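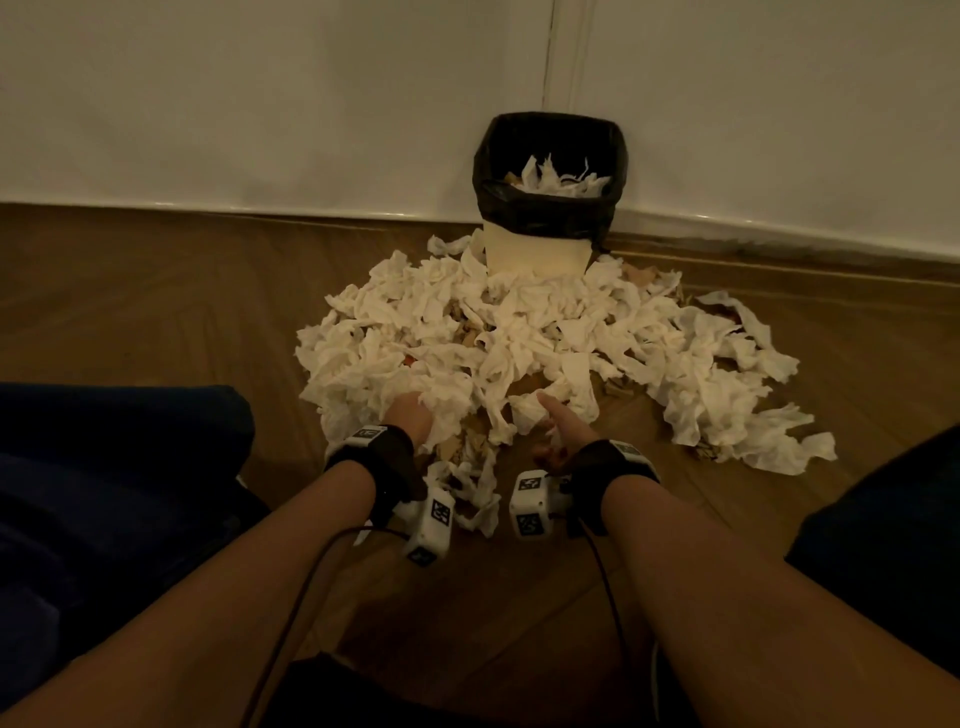
Vlasta Havlíček felt that hand demonstrations of tidying were worth the extra trouble, and that the wrist markers gave us a far better path for the fingers than the head view alone ever did. There was a good deal of friendly agreement around the table, and Gunther Wunderlich asked that her thanks to the people doing the floor work be put in these minutes, so here they are!

Present: Wunderlich, Havlíček, Rieger, Sầm, Raptis
Zeseo project, 20 October 2025

1. Tissue pickup results
Quang Sầm took us through the 473 demonstrations we now have for the crumpled-paper task. The policy trained on all of them cleared the floor in 31 of 100 trials (the May version managed 3, so spirits were high). Most failures come when the gripper closes on one tissue and drags its neighbors along. Reinhold Rieger wondered whether two-handed scooping should get its own label, and after a long and pleasant detour we agreed it should.

2. Marker tracking
Despina Raptis reported that the tracker still loses a wrist when the hands come close together, as they do when both take hold of something small by the wall. She would like to fill short gaps from the other wrist's pose and leave long ones out of training.

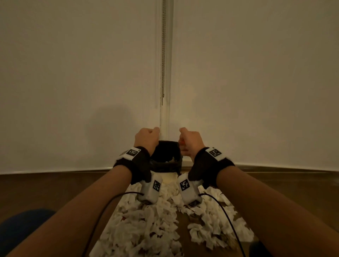
3. Actions
Sầm to relabel the scooping episodes.
Raptis to write up the gap rule and send it round.
Rieger to rerun the trials once both are in.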